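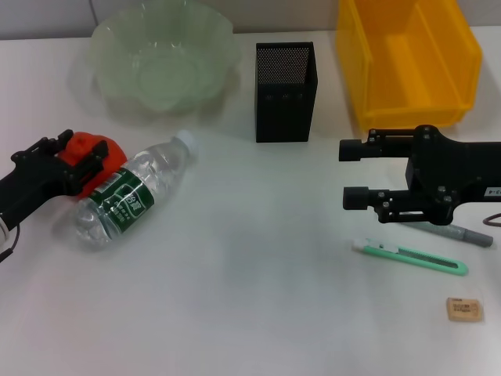 In Defense of the Wrong Container

My sister-in-law, Shufen Hou, keeps a house where every object has an address, and I love her dearly, and I've been arguing with her about it since November. Her view is that a bowl is for food and a pen holder is for pens, and that once you let a marker spend the night in the bowl you have lost the bowl.

I used to believe this too. When we moved to Anbridge I spent a whole weekend (and more money than I'd like my husband to read about here) on bins, one for each kind of thing. They were lovely for maybe six days. Then the bin for office supplies had a water bottle in it, the pen holder had a screwdriver, and I was walking around the house every evening at 9:30 feeling like a failed librarian.

What I've come to think is that a table in use is supposed to look a bit mixed up. You were cutting open a package, so the utility knife is out. You were labeling the leftovers, so there's the marker next to it, and of course you got thirsty. Those things belong together for the afternoon, even if no store would ever sell them on the same shelf.

So now we have one big bin, a bowl, and a mesh holder for anything long and thin, and before supper it all goes into whichever one is closest. The only firm rule is that blades get closed and go up high, because my grandson is five and quick. It takes us a few minutes. Shufen says she could never find anything in a system like that, and she may be right, though I'll point out that she called me last week looking for her good scissors, and they were in my bowl, where she'd dropped them herself after wrapping the birthday presents.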